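The Christening Gown

Doina Softić had promised the gown before she had the fabric, which was how she promised most things. Her niece in Koltbridge had telephoned in September to say there would be a baby, and Doina, standing in the hall with a bobbin in her cheek pocket and one shoe on, had said of course there would be a gown, with pintucks and a bonnet to go with it, and little shoes too if anybody could find her a decent pattern for shoes.

So it was that she took the early bus to Drakville with her good scissors wrapped in a tea towel, and went in at the side door of Wieser's, where Marin Hoxha had been selling cloth for so long that the customers called the shop Marin's and only the bills said otherwise.

"Lawn," she told him, before he could say good morning. "Cotton lawn, white, and don't you dare show me anything with shine on it."

He showed her the lawn, and then (he couldn't help himself, he never could) a silk with just a bit of shine on it, and they had a very pleasant argument that lasted until his tea was ready.

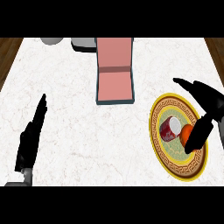

The trouble with pintucks is that they eat cloth, and Doina had worked out 38 of them across the front, each no wider than a grain of rice. Marin thought it was too many and told her so, kindly, while he hunted for his tape. She drew the yoke for him on the back of a receipt and explained that her mother had done it that way, and her grandmother in Kiltitz before that, by lamplight and with worse eyes. She wanted the gown white, but a soft white, like a marble tabletop with those thin reddish-brown and gray veins wandering through it, so that it would look as if it had been in the family awhile. "Veins I can't sell you," said Marin, "but soft I can do," and he went up the ladder for the other bolt.

It was the right one. She knew it before he had the paper off, and she put her hand flat on it and was quiet long enough that he asked if she felt all right.

"I was thinking about the hem," said Doina, though she had been thinking about her sister, who had been so fond of babies and would have wanted to carry this one up the aisle herself.

Marin cut it slowly, and gave her a good hand's width over, and pretended he had misread the tape. Then he folded it in tissue and tucked a card of narrow ribbon into the parcel for the shoes.

"I haven't got a pattern for the shoes," she said.

"You'll find one," he said, and held the door for her, and she went off up the street toward the bus with the parcel inside her coat.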